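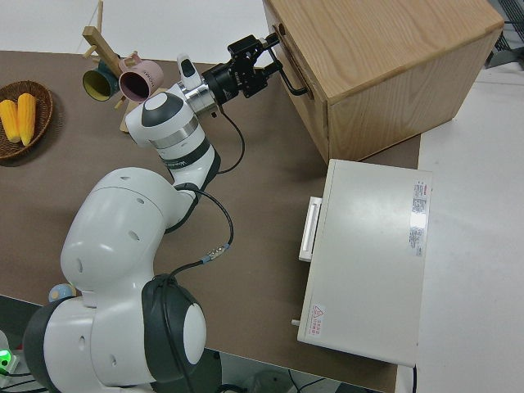
Gripper on the cabinet handle, fixed camera, June.

Thread: Arm won't let go of handle after protective stop

threepenny_bit wrote:
Hello all. Long-time reader, first-time person with a cabinet problem.

We've got an arm doing household bits on a tabletop. Opening the cabinet, opening the little white oven sort of thing, hanging up mugs. It grabs the cabinet handle very nicely, as per the picture. Then it pulls, gets a short way into the pull, throws a protective stop and stays there, holding on like my nan with the last parking ticket machine that takes coins.

The stop I can live with. What bothers me is that after I clear it, the gripper won't open. It reports that it's open. It reports this with total confidence while visibly not being open. The only way out so far is to power down the gripper, wait, power up, and let it do its homing routine, which on a closed handle is a noise I'd prefer not to hear again.

Happened 5 times out of the last 14 runs. Always on the cabinet, never on the white box. Controller is a Jornmont, gripper is a Skunetti parallel one, the sequencing is all Zestutar. Error in the log is 978, which the manual describes as "motion deviation, see integrator". I am the integrator.

Any ideas?

slowcoach_bev wrote:
978 on a Jornmont means the arm isn't where it thinks it ought to be. Hinged door? You're pulling in a straight line on something that wants to swing in an arc. The door wins, the arm sulks.

threepenny_bit wrote:
It's an arc in the program. I taught it by hand from the handle through to fully open. I can well believe it's a bad arc, mind.

oddsocket wrote:
Look at your cable before you touch the program. It comes out from under the gripper mount, does a big loop next to the forearm, and then there's an inline connector lying on the table by the shoulder. Lying on the table! When the arm pulls back, everything below that loop moves, and the connector has to go somewhere. I'd put money on it catching or half unseating. Arm moves, comms to the gripper drop, last good status was "open" from before the grasp, and there's your confident liar.

slowcoach_bev wrote:
Doesn't explain the 978 though. The arm controller couldn't care less about the gripper cable.

oddsocket wrote:
It does if the cable goes tight and the arm feels the load.

slowcoach_bev wrote:
A cable going tight enough to trip a deviation stop would have pulled the connector apart first. I've done it. Twice, same connector, same afternoon.

oddsocket wrote:
Depends on the connector. Some of them will take the table with them.

marrowfat wrote:
Could be two faults in a trench coat. Bad arc trips the arm, cable trips the gripper.

Separate point, and sorry to be dull. What are you doing with your hands while all this is going on? "The only way out is to power down the gripper" covers a lot of ground. If you're reaching in to prise fingers off a handle with the arm still live and only paused, please stop. All that load from the pull is still stored in the joints. When the fingers let go, it goes somewhere, and the usual somewhere is your wrist.

threepenny_bit wrote:
I have been, er, encouraging it. With the stop cleared. I take the point.

marrowfat wrote:
Emergency stop in, and leave it in. Then look at whether the arm is still leaning on the handle. If it is, support it and release the brakes one joint at a time, with a second person on the button. Only then go near the fingers. Check what your gripper does when it loses power as well, as plenty of them hold on.

pelican_crossing wrote:
Bit over the top for a small arm and a wooden cupboard, isn't it? They're built to work next to people. I've had one bump me in the ribs and it apologised by stopping.

marrowfat wrote:
Bumping your ribs is the case it was built for. Having your thumb between a gripper finger and a door handle isn't, and the gripper is a separate bit of kit that knows nothing about the arm's limits. We had an incident report at our place over exactly this. Elvira Alvarado wrote it up and made all of us read it in a room with no biscuits.

pelican_crossing wrote:
Fair enough. The biscuits swing it.

slowcoach_bev wrote:
Back to the arc. Look at how the fingers sit. They're closed round a vertical bar on two short standoffs, so there isn't much room behind it. As the door swings, the handle turns and the wrist has to turn with it. If your taught points have the position right but the wrist lags even slightly, the fingers start levering against the bar. You'd get a stop partway through, every time the grasp happened to be a bit off centre.

And a gripper being levered sideways may well jam. Which would also cover your "open" that isn't.

oddsocket wrote:
So the cable's innocent, is it.

slowcoach_bev wrote:
I didn't say that. I said it's ugly.

threepenny_bit wrote:
Right, an update. Emergency stop in throughout, colleague on the button, no thumbs involved.

Test one: held the connector clear of the table with a strap and ran the old program. Stopped with 978 in the same place. Gripper stuck. But this time its status came back as "fault" and didn't claim to be open.

Test two: strap still on, arc retaught with more points and the wrist turning properly, pull force limit lowered, and the grip backed off a touch so the bar can rotate a little between the fingers. Clean all the way open. Ran it again a few more times, same result.

Test three, out of spite: new arc, strap off. Door opened fine, then the gripper vanished from Zestutar on the way back. Pushed the connector together and it reappeared.

So you were both right and I'm sure you'll both be unbearable.

oddsocket wrote:
I accept this graciously. Told you.

slowcoach_bev wrote:
Half right. The cupboard half was mine.

marrowfat wrote:
Trench coat.

One more thing for the list. Zestutar shouldn't be showing you a stale status at all. There's a timeout on the gripper block and I think it's off by default. Turn it on, and have a lost gripper stop the arm. Then fix that cable to the arm properly, with enough slack at each joint that it can't pull tight at full reach.

threepenny_bit wrote:
Timeout found, and yes, off. It's on now. Proper cable clips ordered from Wanigasekara, who say they're in stock, so I'll expect them by autumn. The strap stays until then, and the cabinet job doesn't run unless one of us is standing by the button.

pelican_crossing wrote:
What's the corn for?

threepenny_bit wrote:
That's the next thread.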